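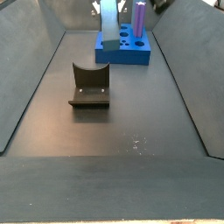 3.2 Sorting Blocks and the Trays They Live In

Of all the objects in the Tornside inventory, the blue foam sorting block has been asked the fewest questions. It is a slab with holes in it, and tall prisms go into the holes. Catalogs of early learning materials give it a line or two, usually near the bath toys. We think it deserves a section, and since the editors of the Flereck series set no upper limit on sections, it has one.

Most sorting toys are lids. The child pushes a shape through an opening, the shape drops into a box, and the matter is closed. The foam block works differently, because the piece stays standing where it was put. A purple star column seated in the block (Figure 4) rises well above the surface, and anyone walking past can see that the star has been dealt with. Our coders found this a great help. Adults at the Laltley sessions seemed to find it soothing.
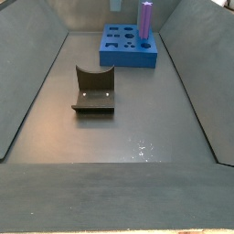

The openings are less even in difficulty than the flat blue surface suggests. Round holes forgive nearly everything, as a cylinder has no wrong way to turn. The star has several right ways and many more wrong ones. The trio of small round holes asks for a piece with three matching ends, and the arch wants its two legs lined up before it will admit anything at all. In the Shezi coding scheme we scored each attempt for choice of hole and, separately, for turn. Of 2,663 attempts logged, around 2,000 went to the correct hole on the first try. What happened after that was mostly turning, and some sighing.

Figure 4. Sorting block with tall prisms, kept in a shallow tray with slanted sides.

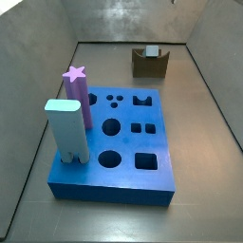
Height also matters more than we had planned for. A tall piece is easy to grip and easy to aim, but once seated it hides whatever is behind it. Players who filled the front of the block first then had to lean, or stand up, to find the back row. Of 16 adult players, 8 changed their filling order by the second round – the rest went on leaning.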